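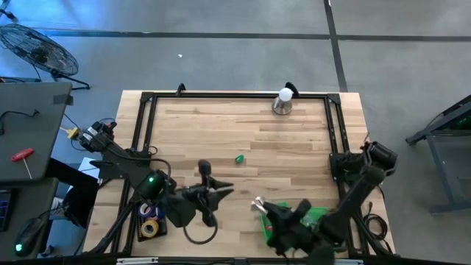 Robots that sort and tidy small objects break down in ordinary ways, and one of the most ordinary is a bad cable. Every joint in a robot arm has a motor in it, and every motor needs power and messages to tell it what to do. Both of those travel through wires. On the left arm you can follow a black cable over the top to the elbow, where a small green light glows. Each time the elbow bends, the cable has to bend too. If it is too tight, it gets pulled. If it is too loose, it can catch on things.

In June 2021 a cable caused trouble at the Fallahi workshop in Galtton. The workshop had two arms learning to pick up small things and put them in a bin. The people who worked there called the program that ran them Lallik. One morning an arm was lifting a roll of tape when it stopped, shook a little, and dropped to the table with a bang. The tape rolled away under a desk. The arm was not badly damaged and no person was touched, but everybody had a fright.

Why did it fall?

Your own arm stays up because your muscles keep working, even when you are not thinking about them. A robot arm like this one stays up because its motors keep pushing. When the power goes off, the motors stop pushing and the arm goes limp. Larger factory robots often have brakes inside their joints that lock when the power goes off. Many small arms do not have brakes, so they fall.

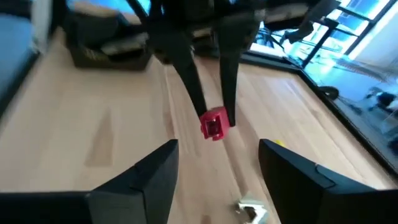

Samina Durrani was in charge of the arms that day. The first thing she did was press the stop button and switch everything off at the wall. Then she waited. Motors can get hot, and an arm that has lost power may come back on by itself if a loose wire touches the right spot again. That is the dangerous part of this kind of fault. An arm that looks dead might move.

Next she looked at the log. A log is a list the computer keeps of everything that happens, a bit like a diary. The log said that one motor had stopped answering. It had gone quiet and come back 19 times that morning before the arm fell. Each silence was so short that nobody had noticed it.

With the power still off, Hawi Zeleke held the arm up while Samina bent the elbow slowly back and forth. They found a plug that had worked its way partly out. The cable going into it was a little too short, so whenever the arm stretched out far, it tugged.

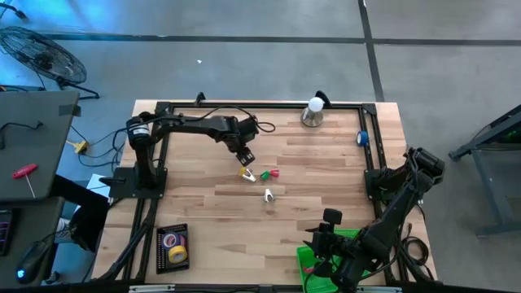
Fixing it took less time than finding it. They put in a longer cable and left a loop of slack at the elbow. Slack means extra length that is not pulled tight. They fastened the cable on both sides of the loop, so that any pull would land on the fastening and the plug would be left alone. Then they ran the arm 100 times at slow speed with nothing in its gripper, and the motor answered every time.

They changed the program as well. Before, Lallik ignored a motor that went quiet for a moment. Now it counts. After five short silences the arm lowers itself gently to the table, stops, and shows a warning on the screen. A person has to come and check it before it will start again.

The workshop has rules about the arms – they are written on a card by the door:

Keep your hands off the table while the power is on.
Know where the stop button is before you start.
Never try to catch a falling arm.
Tie back long hair and sleeves.
Tell someone if you hear a new noise, even a small one.
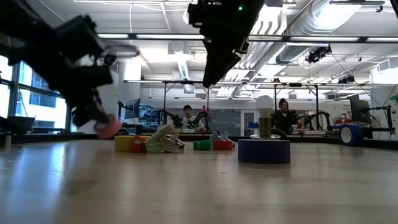
The third rule surprises visitors. If you drop a cup, you grab for it without thinking, and people want to do the same with a robot. But an arm has hard edges, and its joints can pinch fingers. A bent gripper can be replaced from the spare parts drawer.

Words to know

Joint: a place where a robot arm bends or turns.
Gripper: the part at the end of the arm that holds things.
Log: the computer's list of what happened and when.
Slack: extra length in a cable or rope.
Fault: something in a machine that is not working as it should.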